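Ticket 31: AC in the shelf room, "blows but does not cool"
Opened by: Heather Nepia
Assigned to: Hiếu Kiều
Status: waiting on tenant
Opened: April 18, 2024

Heather Nepia
The wall unit over the brick wall is useless after lunch. Set to 20, and people on the window side are still complaining. Distenano serviced it in January and signed it off as fine. I would like someone to look at it again, and I don't want to be told to clean the filter.

Hiếu Kiều
Did you clean the filter?

Heather Nepia
Yes. Lâm did it. No change.

Hiếu Kiều
Came by with a thermometer. Air at the outlet reads 14, which is normal for that setting. The desk by the big window reads nine degrees higher. So the unit makes cold air and the cold air doesn't get across the room. My guess is the tall white shelving. It stands right in front of the brick wall, below the unit, and it's full. Try moving it.

Lâm Bạch
I doubt it. The unit hangs just under the ceiling and the shelves are lower than that. Moving them means unloading every bin, and I'd want a better reason than a guess. Has anyone looked at the louver, or the sun on that glass?

Hiếu Kiều
Louver was pointing straight down. Set it to horizontal, fan on high. 

Heather Nepia
I still think the January service was a quick wipe and a signature.

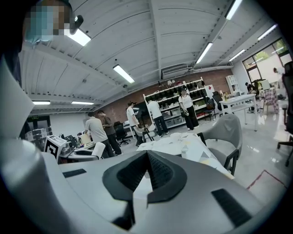

AC unit on the back wall, shelving and ceiling beams

Hiếu Kiều
Thanks. Those beams are wide and I don't love them, but I can't tell from a photo how far down they come. Leave the shelves alone for now. Send me a reading from the window desk with the blind down and another with it up — same hour, same setting.

Lâm Bạch
Will do. I expect it's the sun.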